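Thread on shrinkage in a small drinks warehouse, now that the annual count is done. Sorry in advance for the length.

I do stock control for a distributor called Wurnine. Juice, water, iced tea, some syrups. We supply corner stores, two gyms and a lot of office kitchens.

Every December we count everything by hand. The December count came up 284 bottles short against the system. I have spent my spare hours since then finding out where they went.

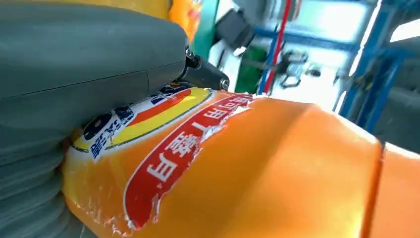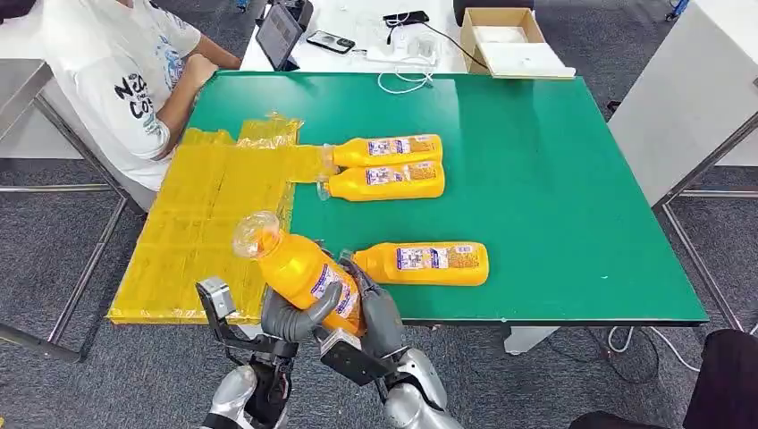
First thing to say is that 284 is not a lot for us. But the year before it was 20, so something changed and I wanted to know what.

Everyone's first guess is theft. It was my first guess too. I checked the gate log and the staff purchase book and found nothing that looked wrong.

Second guess is breakage. Plastic bottles don't break much, but caps leak and a sticky case gets thrown out whole. We have a sheet by the dock where you write those down.

The sheet had no entries at all for five weeks last summer. The clip had fallen off the wall and the sheet was behind a pallet jack charger. I found it in January.

I can't recover those weeks. Going by the rest of the year I put 60 bottles against it, and that is a guess – I marked it as one in the report.

The bigger piece was case sizes. One of our suppliers, Vandenberghe, moved from cases of 12 to cases of 10 in the spring. Same carton, same label color, new number in small print on the end.

Our system kept booking them in as 12. So every case we received put two bottles on the shelf that did not exist.

Mingxuan Cao on the night shift had noticed it and left a note in the shift book in May. I read the shift book for damage and late trucks. I did not read that page. That one is on me.

82 cases came in before the item record was fixed. That is 164 bottles. Add the 60 and you are at 224.

The last 60 were the annoying ones. They were in the building. Five cases of pear juice, on the top level of rack F, behind a full pallet of water.

Rack F was counted on the second day, from the floor, by reading labels. You can't see the back row from the floor. I have now written "use the lift" on the count sheet in capital letters.

So in the end: 164 never existed, 60 were on the shelf the whole time, 60 are written off as leaks. I am fairly sure of the first two.

What I changed. Case size gets typed in by the person receiving, off the carton, every delivery. It doesn't fill in by itself anymore.

The damage sheet is now a bound book on a chain. Wenjie Bai in accounts gets a photo of the page on Fridays.

And we count one rack a week all year. Takes one person a morning. I picked the racks in order, except F, which I do twice.

A few people asked about software. We looked at Bernovik. It is good, but it would have believed the 12 as well. A wrong case size is wrong in any program.

Someone also asked if it's worth the hours. The bottles alone, no. The wrong orders, yes – we ran out of Vandenberghe orange three times last year while the screen said we had plenty.

Rack C is on Monday. That's the syrups, 1765 units on the system. I'll post the number when I have it.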